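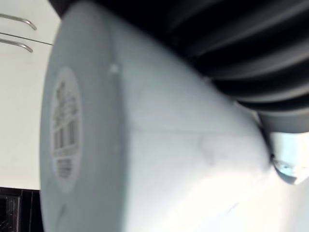 ## Water bill too high after moving to a new apartment

**quietbasil**

In June I moved to a one-bedroom apartment in Drosholm. My first water bill from Galto says 268 dollars. In my old place I never paid more than 40. I live alone and I cook at home, but I don't have a dishwasher or a garden.

The bill shows a meter reading of 2298 and the letter E beside it. I called on Friday and they told me to wait for the next bill.

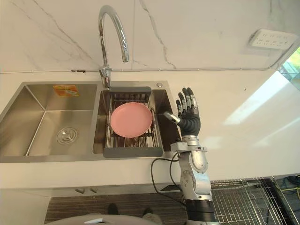
I don't want to wait, because the payment is already taken from my account. Can I ask for a correction now? And must I ask the landlord first?

**plumline**

The letter E usually means "estimated", so no person has read your meter. Go to the meter and write down the number, then take a photo with the serial number visible. Send both to Galto by email and ask for a corrected bill. Do it in writing – the phone call leaves you no proof.

Check your move-in papers too. If the reading there is different from the start reading on the bill, you are maybe paying for the previous tenant.
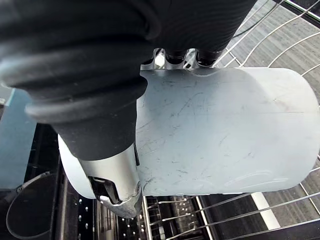

**oldharbor**

Check the toilet!! Mine was leaking and I paid 500 before I found it. Put some food coloring in the tank, wait 10 minutes and don't flush. If the color comes in the bowl, the valve is bad and the landlord should pay the repair. I agree about the email, but they were slow to answer me.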